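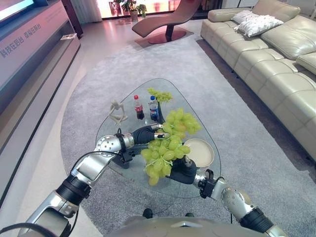
2 September 2018 — verjus, batch two

Started over. The April batch is still in the back fridge with a label reading DO NOT, and I see no reason to amend it.

Plan as before: press underripe green fruit, strain, hold cold overnight, rack off the sludge, bottle with as little air as possible. Last time I skipped the overnight hold on the grounds that I was in a hurry, and made a cloudy liquid tasting of lawn. Hằng Sầm called it "assertive" and went to get a glass of water.

Fruit came from the Lưu place, 14 kilos, picked early. They think we're mad to want it sour and charged us accordingly. Sugar by refractometer was lower than April, pH paper says 2 and a bit, but pH paper says that about most things. Need the real meter back from the Broltside people. Have asked. Will ask again.
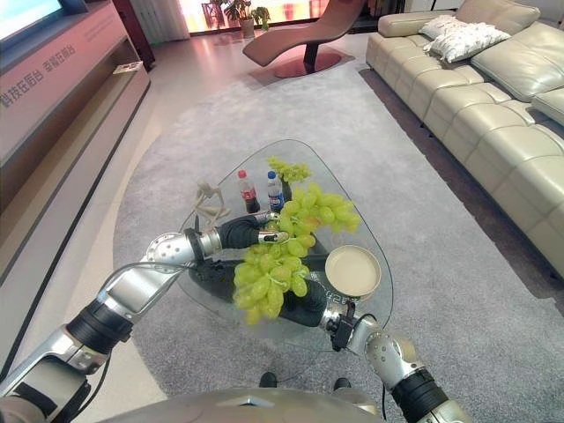 Page last changed by H.S. — see history for earlier versions

Pressing. Used the small Idberg basket press, which leaks at the spout unless you wedge a folded rag under the front foot. Rag is now officially part of the equipment. Please don't wash it and put it away somewhere sensible.

First run came out clear and sharp. Second run, after breaking up the cake, was browner and tasted of stems. Kept them apart this time. Yield from first run was almost 40 percent by weight, better than I deserved, and I'd like to weigh the buckets again before anyone quotes that.

Browning is still the main enemy. One jug got a pinch of ascorbic acid, one got nothing, both went in the fridge with the lids on. By suppertime the plain one had gone the color of weak tea.

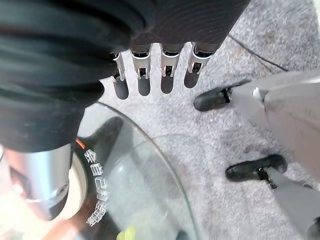
The treated one had darkened too, only less, so the acid buys time and I have no idea how much. Next round: dose the jug before pressing into it, and chill the fruit first. Hằng wants to try a third jug with double the dose. Fine, but she's tasting it.

Bottles: the Ciker swing-tops sealed all right except the one with the perished gasket, which I found by tipping it over my shoe. Order gaskets.

To do: meter, gaskets, decide what to do with April. Drain cleaner has been suggested.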